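October, after lunch. Notes on the constituency turnout table, mostly so I don't have to work all this out a second time.

Picked up the Wogan sheet this morning thinking I'd be done by ten. Ha! The seat was redrawn between the two elections we're comparing, and the old file still has three wards in it that now belong to Maltus. So the electorate column was too big, the turnout came out silly low, and I spent a good hour hunting for a typing mistake that wasn't there. Alun had left a sticky note in the folder saying "check boundaries first" and I walked straight past it.

What I did in the end was go back to the ward returns and build the seat up from the bottom. Every polling district gets its own row, with the old seat in one column and the new seat in the next. It's slow going, but you can see at a glance where a village jumped from one side to the other. There are 344 polling districts across the two seats, and I've got through the Wogan ones and started on Maltus.
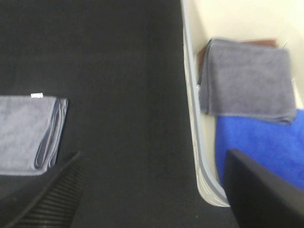
The other thing eating my time is that "turnout" means at least two things in our sources. The older returns divide all ballots cast by the roll, spoiled papers included. The newer ones only use valid votes. It hardly matters in most places (a fraction of a point, who cares) but in the hill wards there were a lot of spoiled papers that year, and the gap is big enough to change which ward comes out top. I've gone with all ballots cast and added a column for spoiled papers, so anybody who prefers the other way can do the subtraction themselves.

Postal votes are a mess too. For 84 of the districts they're folded into the polling place total, and for the rest they sit in one lump at seat level. I am not splitting that lump by guesswork. It stays at seat level, with a flag, and the district turnouts for those rows get marked "in person only" in big ugly letters so nobody puts them on a map by accident.

Sent the half-finished sheet over to Emrys and Analyn before my tea break and asked what they thought of the flags. 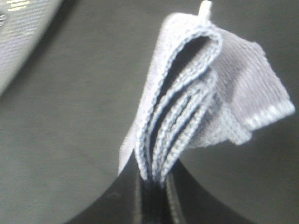

Emrys Hughes wrote back that he'd leave the flagged rows out of the ranking altogether, and put them in a second table underneath. His worry is that people copy the ranking and drop the notes, and then a district with a heavy postal vote gets called apathetic in somebody's newsletter. Fair point! It happened with the last batch, and we were answering emails for weeks. Analyn would keep them in one table but in gray type. I'm leaning toward Emrys, mainly for the newsletter reason, though I do hate having two tables to keep in step.

Literacy figures: these come from the census, which means they follow the old lines and can't be moved over to the new seat without knowing who lives where. Pierina thinks we can weight them by ward population and get close enough. I tried it on Wogan and the answer was believable, but it rests on the wards being much of a muchness inside, and the two river wards plainly aren't. For now the column says "old boundary" and gives the census year. If we do weight them, it goes in as a separate column, to one decimal place at the very most. Two decimals on a number like that is just showing off.

Also found one district with a turnout over 100 percent, which gave me a fright. The roll had been typed in with a digit missing. Trefor has the paper copy and read me the right number over the phone, so it's fixed, and I've put his initials in the source column.

Still to do, in this order or nearly:

- Finish the Maltus districts. The coast ones first, as those returns are typed and the inland ones are handwritten.
- Ask Trefor for the paper rolls for the 5 districts where our two copies disagree. I've put the codes in the "queries" tab.
- Decide one table or two, and then stop fiddling with it.

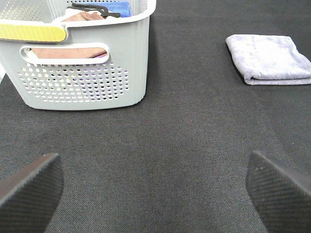
- Candidate names. We've got the same man down with his middle name in one year and without it in the next, and the sheet treats him as two people. Go with the spelling on the ballot paper and put the other one in brackets.
- Write the boundary note for the top of the page. Short, plain words, with a list of the wards that moved and which way they went.
- Check whether the reserved seat label belongs to the old lines, the new ones, or both. Alun thinks both, but I'd like to see it written down somewhere official before I copy it in.

Backup of the sheet is in the shared folder, saved before I started merging wards. Please don't tidy that one up, I may need to go back to it tomorrow.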